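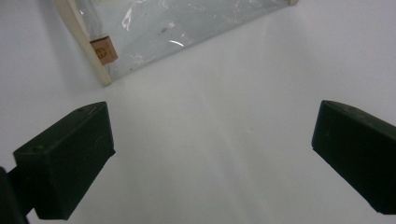
Figure 2. Plain white work surface, matte, with faint differences in shade: cooler and grayer toward the upper right, brighter and warmer near the middle.

3.2 Work surface

All sorting and packing sessions in Birnura used a light background. In the pilot we had worked on a patterned kitchen table, and people lost time looking for small things such as rubber bands, clear bottle caps and loose screws. The pattern also made it hard to tell afterward whether an item had been overlooked or left out on purpose. For the main study we wanted a surface with no pattern and no markings (Figure 2).

White was picked over gray and pale blue after a short comparison. Erhan Güler laid out the Hasard item set, 91 household objects in all, on each of the three colors in turn and noted which objects were hard to pick out from standing height. Gray hid the metal items. Pale blue worked well for most of the set but gave a color cast to the clear plastic pieces, and two raters disagreed on several of them. White caused trouble only with paper receipts and cotton pads, and these were swapped for brown envelopes and yellow sponges before the first session.

A matte finish mattered more than we had expected. A glossy white board from Zorner was tried first and sent back, as the ceiling lights showed up in it as bright streaks and participants kept shifting to one side to see past them. Matte white does not remove all variation. The shade still changes slightly from one part of the surface to another, as can be seen in Figure 2, and the change depends on the time of day and on where people stand. We did not correct for this. In the room used in December the blinds were kept down after 3 p.m. and the ceiling lights were left on.

The surface was wiped with a damp cloth between participants and dried with a paper towel. Marks from felt pens were the main problem - they came off with alcohol but left a dull patch if rubbed too hard. Ffion Beddoe checked the surface each morning and replaced it twice over the course of the study.

Across the main study we logged 1173 placements on the white surface. Of these, 107 were left out of the analysis, mostly where an item had rolled off the side or where two items were put down at once and could not be told apart in the log. The Gündoğdu protocol for timing was followed without changes and is described in the next section.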